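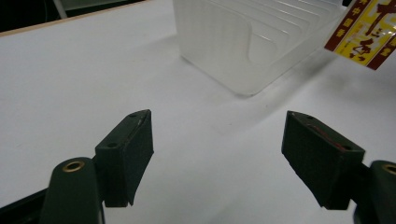
Can I reuse plastic food tubs for freezing soup?

Posted in Kitchen & Home, Lekdale Neighbors Help Board
2,397 views

lentil_hour
Making a big pot of soup every Thursday now and freezing most of it. I've been saving the tubs from yogurt, takeout, deli salad etc. Two of them split in the freezer last week and one lid won't come off at all. Is it the tubs or is it me? Don't want to buy a whole set if I can help it. Also how full is too full. My freezer is the small kind on top of the fridge, set pretty cold.

porchlight57
Probably both! Soup expands when it freezes so if you fill to the rim somthing has to give. Leave a good inch at the top, more if the tub is narrow. Let it cool in the fridge first with the lid loose, then snap it down once it's cold and move it to the freezer.

As for the tubs — look on the bottom for the number. 5 is usually the bendy kind and holds up ok for me. The thin brittle ones (a lot of 6s) crack if you look at them wrong. Yogurt tubs I use once or twice then toss. I wouldn't microwave in any of them unless it says so. Run the bottom under warm water for a minute, the block slides out, heat it in a pan.

Stuck lid, same thing. Warm water over the lid, wait, try a corner.

I fill mine to nearly 600 ml, that's dinner for 2 at our house with bread. Write the date on tape before it goes in, tape won't stick once it's frosty.

marrow_and_barley
just use bags. lay them flat on a tray till hard then stand them up like books. way less space

Hirska Road Cook
Bags are fine for broth, a mess for anything chunky imo. I got square tubs from Paltetti, the restaurant supply place next to the tire shop, sold in sleeves, lids separate (check you get the right lids, I didnt). Three winters in and only lost one, dropped it on the step. Square stacks better in a top freezer too.

Potatoes go grainy by the way, whatever you freeze them in. I leave them out and add when reheating.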